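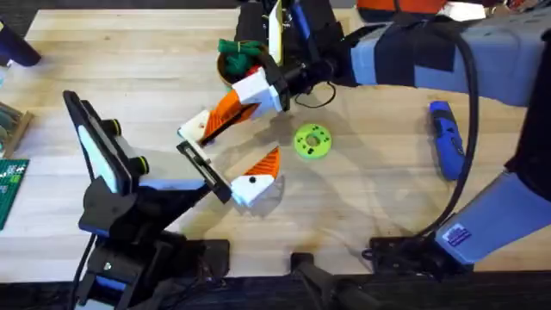 Wood as people use it: a table made of pale strips and a small wooden bowl.

What is wood?

Wood is the hard material inside the trunk, branches and roots of a tree. People have used it for a very long time to make houses, boats, spoons, tools, toys and fires. There is probably some wood close to you now. Look for doors, shelves, pencils and chairs.

Wood is made by living things. A tree makes its own wood as it grows, using water from the soil, a gas called carbon dioxide from the air, and energy from sunlight. A lot of people are surprised to hear that most of the solid stuff in a tree comes from air and water. Only a small part comes from the soil.

What is inside a tree trunk?

If you look at the end of a log, you can see that a trunk has layers.

The outside layer is the bark. It protects the tree from insects, weather and animals that might want to chew it. Some bark is thin and smooth, like the bark of a beech. Some is thick and cracked, like the bark of an old oak. Cork comes from the bark of the cork oak. It can be peeled off carefully without killing the tree, and the bark then grows back over the next few years.

Just under the bark is the inner bark. This carries sugar from the leaves to the rest of the tree. If a ring of inner bark is cut away all the way round the trunk, the roots stop getting food and the tree will usually die. Deer and rabbits sometimes do this when they are hungry in winter, and that is why young trees are often planted inside plastic tubes.

Next comes a very thin layer called the cambium. You would find it hard to see without a microscope. The cambium is where the trunk grows. It makes new bark on its outer side and new wood on its inner side.

Inside the cambium is the sapwood. Sapwood carries water up from the roots to the leaves. It is often pale.

In the middle of the trunk is the heartwood. This is older wood that no longer carries water. It helps to hold the tree up. In many trees the heartwood is darker than the sapwood, and you can see where one stops and the other starts. In other trees they are nearly the same colour.

Why do trees have rings?

In places with warm and cold seasons, a tree does not grow at the same speed all year. In spring it grows quickly and makes wood that is lighter in colour. In late summer it grows more slowly and makes wood that is darker and more tightly packed. In winter it stops growing.

One light band and one dark band together make one ring. One ring is usually one year. If you count the rings on a stump, you can work out how old the tree was when it was cut down.

Rings can also tell you what the weather was like. A wide ring often means a good year with plenty of rain. A narrow ring may mean a dry year, or a year when insects ate the leaves. Scientists who study tree rings are called dendrochronologists. You say it like this: den-dro-kruh-NOL-uh-jists. They do not have to cut a tree down to see its rings. They use a hollow drill to take out a thin stick of wood, not much wider than a pencil, and they count the rings on that.

Some trees live for an enormously long time. Giant sequoias in California can live for more than 3,000 years.

Trees in hot, rainy parts of the world, where the weather is much the same all year, may have rings that are very faint, or no clear rings at all.

Hardwood and softwood

Wood is sorted into two groups, hardwood and softwood.

Hardwood comes from trees with broad leaves, such as oak, ash, maple, beech and birch. Many of these trees drop their leaves in autumn.

Softwood comes from conifers, such as pine, spruce, fir and larch. Most conifers have needles and keep them all year. Larch is different and drops its needles in autumn.

The names can be confusing. Not all hardwood is hard, and not all softwood is soft. Balsa is so light and soft that you can dent it with your fingernail, and people use it to make model aeroplanes. Balsa is a hardwood! It has broad leaves, so it goes in the hardwood group. Yew is a softwood, but it is tough and springy. It was used to make longbows in the Middle Ages.

What is grain?

Wood is made of lots of tiny tubes and fibres. Most of them run the same way, up and down the trunk. The direction they run in is called the grain.

Grain makes a difference to anyone working with wood. It is easier to split wood along the grain than across it. Think of a bundle of drinking straws held together with a rubber band. You can pull the straws apart from each other without much trouble. Snapping the whole bundle in half is much harder.

The lines and patterns you see on a plank are there because the saw has cut through the rings. If the plank is cut one way, the lines are straight. If it is cut another way, they make curves and pointed arches. A knot is a place where a branch was growing out of the trunk. The grain bends round a knot, a bit like water going round a stone in a stream.

From tree to plank

When a tree has been felled, the branches are taken off and the trunk is cut into logs. The logs go to a sawmill, where big saws cut them into planks.

Fresh wood has a lot of water in it. It is sometimes called green wood, even though it is not green. As it dries, wood shrinks, and it can bend, twist or split. Planks are usually dried before anybody makes them into furniture. This is called seasoning. There are 2 main ways to do it.

Air drying: the planks are stacked up outdoors under a roof, with thin sticks between them so that air can move through the pile. It can take a year or more, depending on how thick the planks are.

Kiln drying: the planks go into a kiln, a sort of very large, gentle oven. It is much quicker and may only take a few weeks.

Even after it has been dried, wood goes on changing a little. It takes in water from damp air and swells. It lets the water out again in dry air and shrinks. You may have a door at home that sticks in wet weather and opens easily in dry weather.

Why join small pieces together?

Tree trunks are only so wide. To make a big flat surface such as a table top, people often glue narrower pieces side by side. It is a good way to use short or thin pieces that would be too small for anything else. It can also help the surface to stay flat. A single wide board may curve as it dries. When it is cut into strips and the strips are glued together, each one can only pull a little, and they don't all pull the same way.

Plywood is another way of joining wood. Very thin sheets are glued in layers, and the grain of each sheet runs across the grain of the one beneath it. This makes plywood strong in both directions. Look at the edge of a piece of plywood and you can see the layers as stripes.

Does using wood harm forests?

It can. When forests are cleared and not replanted, animals lose their homes and the soil can wash away in the rain. Some kinds of tree have become rare because too many were cut down.

Wood can also be grown with care. In a well-managed forest, new trees are planted or allowed to grow in place of the ones that are taken, and some parts are left alone for wildlife. While a tree is growing it takes in carbon dioxide and stores the carbon in its wood. The carbon stays there when the wood is made into a chair or a roof beam. If the wood burns or rots, the carbon goes back into the air. Looking after wooden things, mending them and passing them on keeps it stored for longer.

Something to try

You will need a wooden lolly stick, a bowl of water and a ruler.

1. Measure the width of the stick as exactly as you can and write it down.
2. Try to bend the stick gently. See how far it goes, but stop before it snaps.
3. Leave the stick in the water overnight.
4. Measure it again, then bend it again.

You should find that the wet stick bends more easily. It may also be a tiny bit wider, though you will need to look closely at the ruler. Measure the length as well. Wood swells across the grain much more than it does along it, so the length should hardly change.

Words to know

Bark: the protective outer layer of a tree.
Cambium: the thin layer where new wood and new bark are made.
Conifer: a tree that grows its seeds in cones.
Grain: the direction of the fibres in wood.
Heartwood: the older wood in the middle of a trunk.
Sapwood: the younger wood that carries water.
Seasoning: drying wood before it is used.

Written by Sang Hứa for Harawira Young Readers. Last updated May 19, 2021.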